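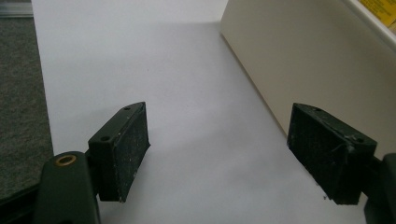

Short Fiction

The church in Prallthorpe had been without a pastor for 4 months when the roof over the fellowship hall started to leak. The leak was small. It came down beside the piano and made a brown spot on the carpet the size of a dinner plate.

The woman who played the piano put a bucket under it. Every week she came in through the side door, emptied the bucket in the janitor's sink, and practiced her hymns. She did this through August and into the fall.

She prayed about the roof. She prayed about the pastor, too, but mostly about the roof. There were 23 people left in the congregation and she was one of the younger ones, at sixty-one. A roofer from Fulteo had come out and quoted a price that made the deacons go quiet. One of them said they would wait on the Lord. Everybody said amen and went to get coffee.

One evening she came in and found a man standing on a chair, looking up at the stain. She had seen him in the back pew two or three times. He always left during the last hymn.

"It's the flashing," he said. "Your shingles are fine."

"Do you fix roofs?"

"I used to. I drive for Vasconcelos now. Furniture, mostly."

She told him what the roofer had asked for. He got down off the chair and wiped the seat with his sleeve.

"I could do it for the cost of the metal," he said. "I'd need somebody to hold the ladder."

"We'd have to bring it before the deacons."

"All right."

He didn't seem to mind. He asked which hymns she was working on, and she showed him. He knew the second one. His mother had sung it over the dishes, he said, always the same verse, and he had been grown before he learned there were more.

She sat down and played it. He didn't sing. He stood with one hand on the piano and looked at the bucket, which was nearly full.

When she finished she thought about the deacons' meeting, which was 2 weeks off, and about the rain they were calling for by morning. She had 30 dollars in her purse and a checkbook in the car.

"The hardware store is open until eight," she said.

He looked at the clock. It was ten after seven.

"You ever hold a ladder?" he asked.

"No."

"You lean on it and you don't let go."

She closed the lid over the keys and carried the bucket to the sink. Then she put it back under the leak — it would be needed a little while longer — and went to get her coat.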